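Call for participants: a working group on grasp testing that means something

Sastano is looking for people to help write a short set of rules for testing robot grippers on packaged groceries. We know there are plenty of standards in this field already. Most of us have read them, some of us helped draft them, and we are still not convinced that they tell a buyer much about what happens on a real line.

Here is the problem as we see it. A supplier reports a pick rate. You ask what was picked, and you get a list of products with no sizes. You ask what counted as a success, and one firm says "lifted clear of the surface" while another says "placed in the tote, undamaged." You ask who decided whether a carton was damaged, and the answer is usually the person who built the gripper. Last December Ramesh Singhal went through 70 test reports sent to us by vendors and integrators. In 4 of them he could work out how hard the fingers closed. We don't think the other authors were hiding anything. We think they were never asked.

So we want to ask, in writing, and see who is willing to answer.

What the group will do

The draft we have now is called Husar. It covers small folding cartons handled by two-finger grippers and nothing else. Participants will read it, run its tests on their own equipment, and tell us where it falls apart. It has 123 clauses, and Daiane Lopes, who edits it, would like to see that number go down. If you think a clause is there only to make the document look serious, say so and propose cutting it.

Topics still open:

How to grade a crushed edge or an opened seam so two people give the same grade
Whether a carton may be used again after a failed grasp, and how many times
What has to be logged when an operator steps in
Whether neighboring products may be moved, and who puts them back
How full or empty the cartons should be — people cheat on this more than they admit

Who should apply

We want people who handle the stuff. Line technicians, test engineers, packaging people and safety officers are all welcome. You need access to a working gripper cell for the length of the project, or a written promise from somebody who has one. Academic labs may apply, but please don't send us a publication list. Send one page on a test you ran that went wrong and what you changed afterward.

Vendors may take part. Platex and Grundirex both have a seat already, and neither may chair a session or score its own hardware. The same goes for you if you sell grippers. Malcolm Kettle will check this and he is not flexible about it.

What you get

Travel to two meetings, a box of reference cartons, and your name on the document if you want it there. There is no fee. We also can't promise that anybody will adopt the result. Earlier efforts of this kind ended up in a drawer, and ours could too.

How to apply

Write to Leilani Quintanilla at the Sastano office by 13/03/2021. Put "Husar" in the subject line. Include your one page, the make of your gripper, and a plain statement of who pays you. Questions about safety rules for shared cells go to Dilek Akbulut, who would like it known that a fence sticker is not a risk assessment.

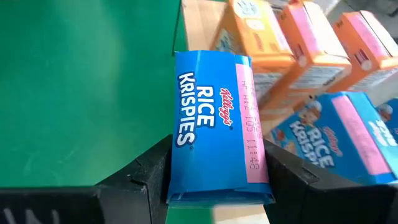 Late applications will be read only if a seat is still open. Everyone gets a reply, including the people we turn down, and we will give the reason.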